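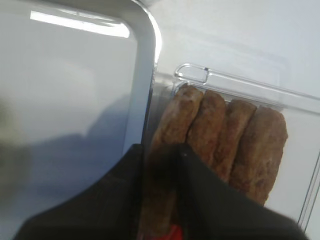

Brown sausages in a clear plastic clamshell, lined up side by side with the rounded ends toward the rim.

## Packed lunch, week 2

Davina Munro wants everyone in the Rankin building to believe that a lunch packed the night before is as good as one made fresh. I said I'd post the gallery and keep my opinions short. We'll see.

The clamshell is her pick over the lidded tubs I've used since November. She likes that you can see what you've got without opening anything. Fine, I can see sausages. I could also have written "sausages" on a piece of tape.

My bigger doubt is the latch. Clear clamshells look tidy on a counter, but I've had 3 pop open in a backpack, and mustard doesn't come out of canvas. Lorna MacBrayne swears by a rubber band around the middle, so I'm trying that next.

Davina says a pack of 200 will last us the year. I have my doubts about that, too. Send lunch pictures to Lorna by Friday, please, with a line saying what's in them.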